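Members' visit to the Hedlund workshop

Our first outing of the year was on Feb 29, 2020, when members went to see the robots at Hedlund, on the Rullano estate. The afternoon was in two parts, with tea between them.

The first half was a talk on how the firm came to work on household jobs. It started with packing machines and moved over to cloth in November, under a project called Pikolier. Cloth is hard for a machine, we were told. A box keeps its shape when it is picked up and a towel doesn't, so the robot has to look again after every move.

After tea we went through to the demonstration area and watched the arms handle fabric on a table covered in black plastic sheet. 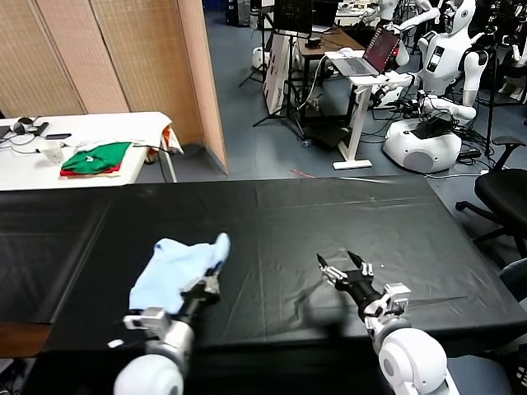
One gripper holding a light blue cloth, the other open over the table.

The staff answered questions for a good while. Several members asked about speed, and the answer was that it is still slow compared with a person – they are more concerned for now with getting a clean grip on one layer. Thick towels are easier than thin shirts. Prices were not discussed.

Hedlund will take another group later in the year. Places are limited, and the coach from Kullemach leaves at 2 from the library. Please give your name at the desk if you would like to go. Those with their own transport should use the rear car park, as the front one is for deliveries.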